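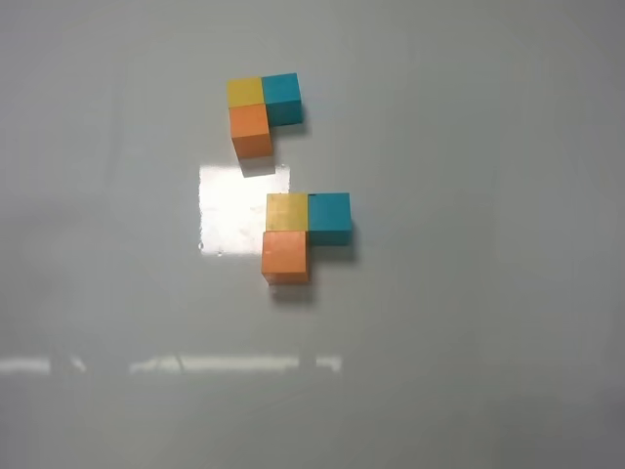 Figura 3. Dos ensamblajes en L de tres cubos de madera (amarillo, turquesa y naranja) con idéntica disposición de colores, vistos por la cámara fija del puesto.

4. Recogida de demostraciones

4.1. Definición de la tarea

La tarea de copia de estructuras exige que el sistema reproduzca, con piezas sueltas, una configuración de bloques ya presente sobre la mesa. Se denomina modelo a la configuración de referencia y réplica a la que debe construirse. En la variante de tres piezas, a la que corresponde la Figura 3, el cubo amarillo ocupa el vértice de la L, el turquesa se sitúa a su derecha y el naranja queda por debajo del amarillo en la imagen. Una réplica se considera correcta cuando coinciden las relaciones de adyacencia entre colores y la orientación del conjunto. La distancia entre modelo y réplica no interviene en el criterio, siempre que ambos permanezcan dentro de la superficie útil y no entren en contacto.

Se optó por una tarea de geometría sencilla con el propósito de separar dos fuentes de error que en trabajos previos de este grupo aparecían mezcladas: la interpretación de la configuración que debe copiarse y la ejecución física del agarre y la colocación. Un fallo de interpretación produce una figura distinta, por ejemplo una L reflejada o con dos colores permutados. Un fallo de ejecución produce la figura prevista con piezas separadas, giradas o desplazadas. Las dos categorías se anotan de forma independiente y un mismo episodio puede recibir ambas etiquetas.

4.2. Protocolo de teleoperación

Las demostraciones fueron obtenidas mediante teleoperación en el puesto Dasico del laboratorio. Cada episodio comienza con el modelo montado y las piezas de la réplica dispersas en posiciones extraídas de una lista generada previamente. El operador consulta la lista en un monitor auxiliar, dispone las piezas a mano, se retira de la superficie de trabajo e inicia la grabación. El episodio concluye cuando el operador pulsa el pedal de cierre, con el brazo ya replegado fuera del campo de la cámara, de modo que la última imagen de cada secuencia contenga únicamente los bloques y la mesa. Dicha imagen se utiliza después para la verificación del resultado.

No se fijó un orden de colocación. En las pruebas preliminares se había pedido a los operadores que empezasen siempre por el vértice, y las políticas entrenadas con esos datos no se recuperaban cuando la primera pieza quedaba mal asentada. Con orden libre, las trayectorias presentan mayor dispersión, pero incluyen correcciones espontáneas que resultan útiles para el aprendizaje. Las correcciones se conservan íntegras; solo se descartan los episodios en los que una pieza cae fuera de la mesa o en los que se interrumpe el flujo de la cámara.

Las sesiones tuvieron una duración máxima de 30 minutos, seguida de un descanso obligatorio. Los operadores recibieron una instrucción común por escrito y realizaron 12 episodios de práctica, excluidos del conjunto final.

4.3. Registro visual e iluminación

La cámara permanece fija respecto a la mesa durante toda la campaña. La superficie, lisa y de tono gris claro, facilita la segmentación de los cubos por color, aunque introduce una dificultad conocida: los reflejos. En la Figura 3 se aprecia una zona de brillo casi cuadrada a la izquierda del ensamblaje inferior, así como una serie de franjas luminosas discontinuas en la parte baja. Ninguna de estas regiones corresponde a un objeto, pero su contraste con el fondo es suficiente para generar detecciones espurias en un segmentador basado en umbrales.

Se valoró la posibilidad de cubrir la mesa con un material mate. La propuesta fue desestimada por dos motivos. El primero es que el conjunto de datos Studetti, con el que se pretende mantener compatibilidad, se adquirió sobre una superficie semejante. El segundo es que un sistema entrenado sin reflejos tendría que afrontarlos igualmente en su despliegue. En consecuencia, se mantuvieron las condiciones de iluminación del laboratorio y se registraron como metadato el estado de las persianas y el de las luminarias del techo. Las sombras difusas de los bloques tampoco fueron corregidas.

4.4. Anotación y control de calidad

El conjunto final comprende 728 episodios válidos. La imagen de cierre de cada uno fue anotada por Mackenzie Desjardins y Darcy Poirier, que trabajaron por separado con la herramienta Kowalchuk. Para cada cubo se marcaron el color, el centro de la cara superior y la pertenencia al modelo o a la réplica. Las discrepancias se resolvieron mediante la revisión conjunta de la secuencia completa.

Conviene señalar una fuente de ambigüedad. Cuando la réplica es correcta, la imagen de cierre no permite por sí sola distinguir cuál de las dos figuras es el modelo. Su tamaño aparente tampoco constituye un indicio fiable, pues depende de la posición respecto a la cámara. La asignación se toma, por tanto, de la primera imagen del episodio y se propaga hasta la última mediante seguimiento, con comprobación manual en los casos de oclusión prolongada.

Los episodios con réplica incorrecta se conservaron con su etiqueta de fallo. No se emplean en el entrenamiento por imitación descrito en la sección 5, pero sí en el del clasificador de éxito, para el cual los ejemplos negativos obtenidos en condiciones reales resultaron preferibles a los generados por permutación artificial de colores. La partición entre entrenamiento y evaluación se realizó por sesiones completas, a fin de evitar que episodios consecutivos con iluminación casi idéntica quedaran repartidos entre ambos subconjuntos. El formato de almacenamiento sigue la especificación Zerkov, con una carpeta por sesión y un índice común de episodios.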